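Keeping Your Paperbacks Happy (and Your Shelves Too!)

I read romance novels the way other people eat chips, one after another with my hand already in the bag, and after a while that turns into a housekeeping matter. Holiday romances, small-town series, the occasional duke. They get read in the tub, lent to cousins and stuffed in the side pocket of a suitcase. So I've put together what works at my place, plus a few tricks from my reading group, and I hope some of it saves a favorite of yours.

Price stickers

Used bookstores love to put them right over the hero's face. Warm the sticker with a hair dryer on low, then lift one corner with a fingernail and pull slowly, almost flat against the cover. If there's goo left over, roll it off with your thumb. On glossy covers a dab of cooking oil on a cotton ball is great, but keep it away from the page edges, and don't try it at all on those soft matte covers. Sudheer Pai taught me to dust any tacky leftovers with cornstarch and brush them off the next day. Works beautifully!

Musty smell

Stand the book up with its pages fanned out inside a lidded plastic bin, next to an open bowl of baking soda. The soda shouldn't touch the book. Leave it for 5 days, stir the soda, sniff, and go again if you need to. My copy of Snowed In at the Villa needed three rounds (it had lived in somebody's garage) and now it just smells like a book.

A book that fell in the tub

Oh, I have been there. If it's soaked, don't force the pages apart. Press it gently between towels, wrap it in wax paper and freeze it overnight so the pages don't glue themselves together while you get organized. Then stand it on end in front of a fan and change the paper towels between the sections every few hours. Once it's dry, put it under a stack of heavy cookbooks for a week. It'll still be wavy. You'll still be able to read the proposal scene.

Loose pages

Use white PVA glue, the kind that stays bendy when it dries. Run a very thin line down the inner edge of the page with a toothpick, tuck it in, slip wax paper on both sides and close the book under a weight. Yasmine Hegazy does this for the whole group and she's so neat about it that I can never find the repair.

Spines

Before you start a fat new paperback, set it spine down on the table and open a few pages from the front, then a few from the back, working your way to the middle. Takes two minutes and you'll get far fewer of those white cracks.

Reading while you eat

A cookbook stand holds a paperback open very nicely, and a chip clip on the left side keeps your place. Keep a dry napkin on your lap for page-turning fingers. And put the drink on the side of your non-turning hand, which I learned on page 8 of a brand new hardcover.

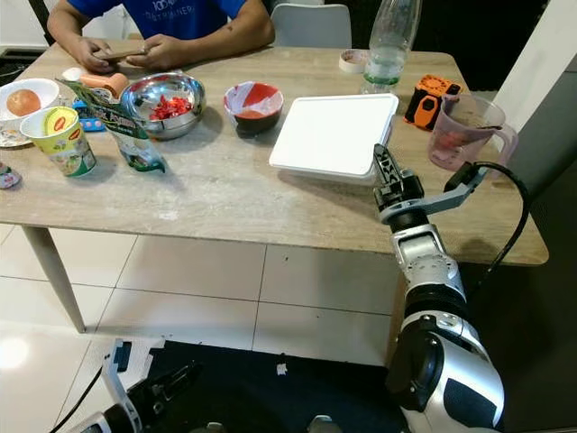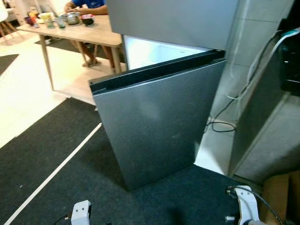
Shelves

Leave a finger's width behind the books so air can move, and try not to use an outside wall if yours gets damp. Stand them straight, snug but easy to pull out. I dust mine every January with a clean, dry paintbrush, from the spine outward along the top edge, holding the book shut tight. I keep the series together and in order, except for the Puddale books, which have outgrown their shelf and live under the bed in a flat box with the lid on.

For lending, I write the borrower's name on an index card and leave it in the gap where the book was. Right now there are two cards for Bujar Vukčević. Bujar, if you're reading this, I'd love to have the Christmas one back before I start the sequel!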